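Cajones que se atascan y otras manías de mi cocina

12 de septiembre de 2020

Llevo toda la semana peleándome con los muebles de la cocina y ya que estoy os lo cuento, que luego me escribís preguntando siempre por lo mismo. La casa la heredé con muebles de madera maciza, preciosos y con muy mala leche: en cuanto llegan las lluvias, la mitad de los cajones no abre y la otra mitad no cierra.

Lo primero, vaciadlo. Ya sé que da pereza, pero un cajón lleno de cubiertos os va a engañar siempre. Lo sacáis, le dais la vuelta y buscáis las zonas brillantes en los cantos de abajo, que es donde roza. Ahí se pasa una vela blanca de las de toda la vida (sin color y sin perfume, por favor, que mi vecina Ingeborg usó una de vainilla y todavía le huelen los manteles). Dos pasadas por cada canto, dos por la guía, y a probar.

Si con la vela no basta, lija fina. Poquísima, eh. Se lija, se prueba, se vuelve a lijar. Yo un año me emocioné y dejé un cajón bailando, y eso ya no tiene arreglo fácil — bueno, se puede pegar una tira de chapa, pero queda regular.

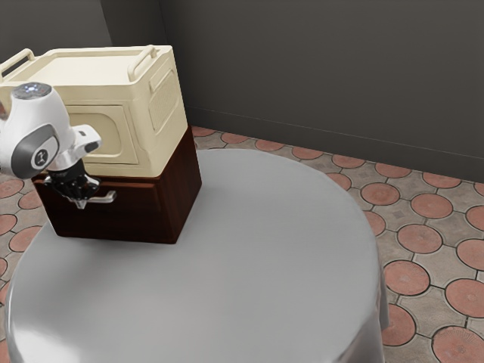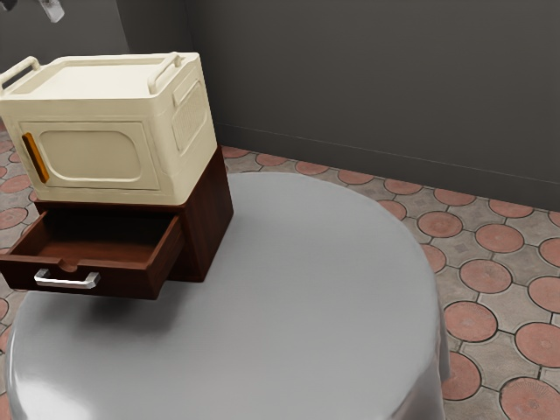
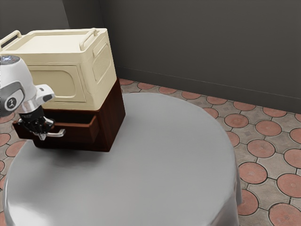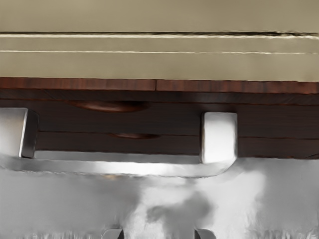
Los tiradores son el otro asunto, y tienen más miga de lo que parece. Gun-woo Son, que me montó las puertas nuevas del pasillo, me enseñó a mirar los tornillos por dentro antes de echarle la culpa a la guía: si están flojos, el tirador cabecea, el cajón sale torcido y se clava. En los de barra, como el plateado del mueblecito marrón oscuro, prefiero agarrar por el centro y tirar recto, sin colgarme de una punta. Para apretar, destornillador de mano y nada de taladro. Si el agujero está pasado, metéis un palillo con una gota de cola blanca, lo cortáis a ras, esperáis a que seque y atornilláis otra vez.

Para limpiar los tiradores de metal me basta un paño húmedo con una gota de lavavajillas y secar enseguida. El bicarbonato lo dejo para el fregadero, que en el metal pulido me ha dejado rayitas más de una vez.

Y la madera, seca siempre. Paño escurrido, a favor de la veta, y luego otro paño. La cera de Terkham me dura muchísimo (el bote me costó 63 coronas en la feria de Zurnidholm y sigo con él), pero cualquier cera incolora para muebles os sirve. Una capa en enero y hasta el año siguiente.

Una última cosa, que me la preguntó So-yul Jang por correo: los malos olores de dentro. Cajón fuera, una tarde entera al aire, a la sombra, y después un platito con café molido en el hueco toda la noche. Si sigue oliendo, mirad la trasera del mueble por si hay humedad en la pared. En mi caso la había, y la semana que viene os cuento cómo va la obra.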